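Categoría: Artículos / Gestión cultural y mercado del arte

3.2. Las galerías medianas y el coste de la feria

En el apartado anterior se ha descrito la muestra, formada por 64 galerías que respondieron al cuestionario completo. Ahora interesa observar cómo estas galerías deciden su participación en una feria. Según Khoury, a quien seguimos en este punto, la decisión se toma con mucha anticipación y con poca información sobre las ventas posibles. Nuestros datos van en la misma dirección, aunque con diferencias entre las galerías que ya conocían la feria Rimetti y las que acudían por primera vez.

De las 314 solicitudes que recibió Rimetti en la edición de octubre, una parte importante procedía de galerías con menos de cinco artistas representados. Para ellas el alquiler del stand constituye el gasto principal, seguido del transporte y del seguro de las obras. 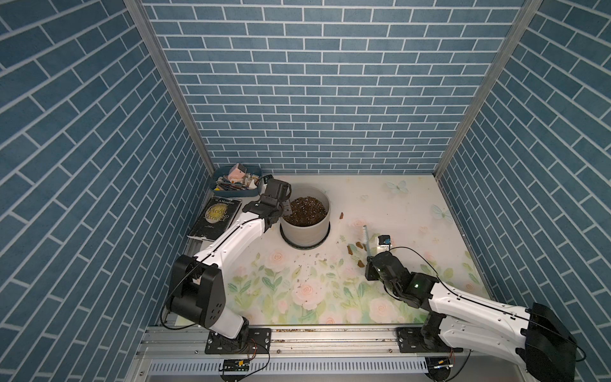 Figura 4. Espacio con paredes de ladrillo impreso y suelo con motivos florales.

Se debe añadir que el retorno no es solamente económico. Varias galeristas valoran más los contactos con comisarios que las ventas cerradas durante la feria, y este aspecto lo tratamos en el apartado 3.3.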